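Inicio Proyectos Memorias Contacto

Consumo en espera en viviendas de Brestine
Autoras: Jamila Khan y Annag Yule

3. Método
Medimos el consumo en espera de los aparatos de dos viviendas durante el mes de mayo. Cada lectura se tomó a las 22:00, con los equipos apagados desde el mando. Los valores se anotaron a mano y luego se pasaron a una hoja de cálculo.

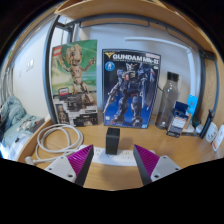
Figura 2. Regleta blanca y cable enrollado sobre el escritorio.

4. Resultados
La vivienda de la calle Ilie gastó 130 Wh diarios en espera y la de Zolidside, 200 Wh. La diferencia se debe sobre todo al descodificador, que en la segunda no se desconecta por la noche. El router quedó fuera del cálculo en ambos casos. Fiona Yule revisó las sumas y corrigió un error en la tabla 2.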